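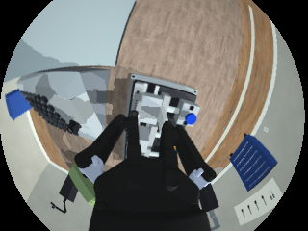 Skaltitz asked after the October report whether the wrist view would be enough to compare the grippers without the room view. For the McAlister fingers it was. We ran 316 simulated trials and logged 78 missed grasps, more than 19 of them on the Olusska controller's default settings.

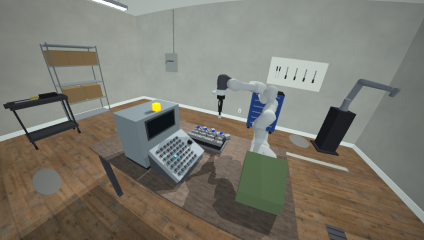

Controller tuning is the main job for the next period. Tedora's arm model now loads with both finger sets, and approach paths are planned from straight above - the gripper pointing down, as in the room view. The blue-capped rack beside the machine stays in the layout as an obstacle. We request 12 more days of compute.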